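Table notebook, October, bench by the window
Started 7 in the morning, coffee first

Finally a proper go at the tray table! I've been putting it off because every time I sit down to it I end up fussing with one dish for an hour and then it's lunch. So the plan for today was small: get the liner to lie down in the tray, get colored rims on both dishes, decide where everything sits on the table, and write it all down so that I (or whoever opens the Drestham cupboard next) can lay it out again without asking me.

Tray first. I went with the metal one with the sloping sides. The other candidate was the deep box from the Prulix order, and I still like it as a box, but you have to lean right over it to see what's at the bottom, and small things vanish in the corners. With the shallow one you can see in from your chair. Bare metal was too shiny for me though. Under the ceiling lights the bottom was all glare, and I'd look down for the cube and see mostly lamp. So a dark liner went in. My first cut was too big and it bubbled up in the middle, very annoying. Took a strip off one side, rounded the corners with the big scissors, pushed it back in, and it settled down nicely.

For the cube I picked red out of the Leone tub. The other colors went back in with the lid on, and the tub went back on the shelf (second from the bottom, behind the string). 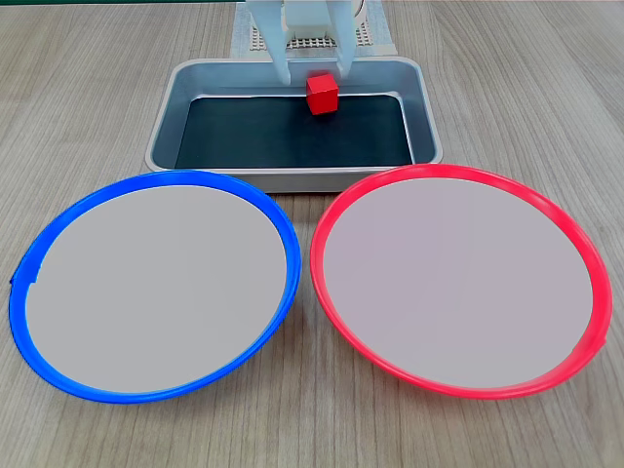

Red cube on the dark liner, toward the back wall of the tray.

Very pleased with that red against the dark. I tried a spare bit of pale liner last month and it was fine too, but it showed every bit of fluff and I'd be forever wiping it. The dark one shows fluff as well, just later in the day.

Now the rims. This was the fiddly part and it ate most of the morning. The dishes came from Erkow, item 3766, in a box of 6, and they're plain, so the color is all my own work. One blue, one red. I cut each length a touch long, worked around the edge with my thumbs, then trimmed where the two ends meet. Cutting them to the exact length beforehand sounds clever and I did try it - came up short, swore, started again. The red fought me more than the blue. I'm calling it a pinkish red in these notes, by the way, so that we don't all argue later about whether it matches the cube. It doesn't quite, and it's close enough that you'd know which dish is meant.

Set both in front of the tray to begin with, side by side, blue on the left.
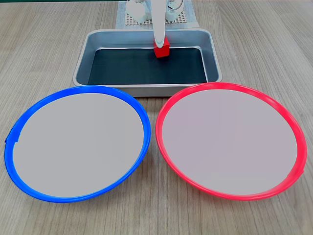
I'm still not in love with my joins. When I run a finger around the edge I can find the end of every piece, and I'd like to do a better job on the next pair. The blue has a little notch on its left side, where the rim steps, and the red goes lumpy down at the lower right, which must be me pushing too hard with my thumb. Neither one bothers me enough to peel it off. The spacing is more of a nuisance. With the blue dish right up against the front lip of the tray there's no room to get fingers in between, so if you want to lift the tray out and shake the liner you have to shift a dish first, and then of course it never goes back in quite the same spot.

Hence tape. I tried a pencil outline first, but pencil on that wood is nearly impossible to see from standing height, and I don't want to go darker on a tabletop I'd like to keep nice. The see-through masking tape does the job without shouting. Short strips, low down against the dish, pressed flat with the back of a spoon.

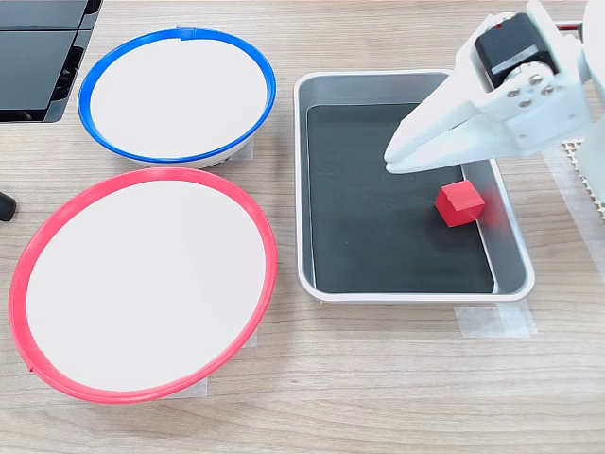
Blue and red rims nearly touching, strips of tape on the wood beside them.

Things to remember for the next layout:

Tear the tape strips before picking up the dish, otherwise you're holding a dish in one hand and a roll in your teeth.

Peel slowly and with the grain. I lifted a test strip fast and it left a gummy line that took 2 goes with a damp cloth.

The liner comes out for wiping. Lay it back with the trimmed side toward the window or it'll ride up again.

Cube goes back in the tub overnight, please, they roll off under the radiator and I'm the one on my knees with a ruler.

Still to do: re-cut the red rim if I can find the rest of the roll, try a green one on a third dish, and order more liner. There's a decent offcut in the drawer under the vise but it's got a crease through it. Might flatten it under the atlas over the break. Scissors need sharpening too, they chewed the last corner.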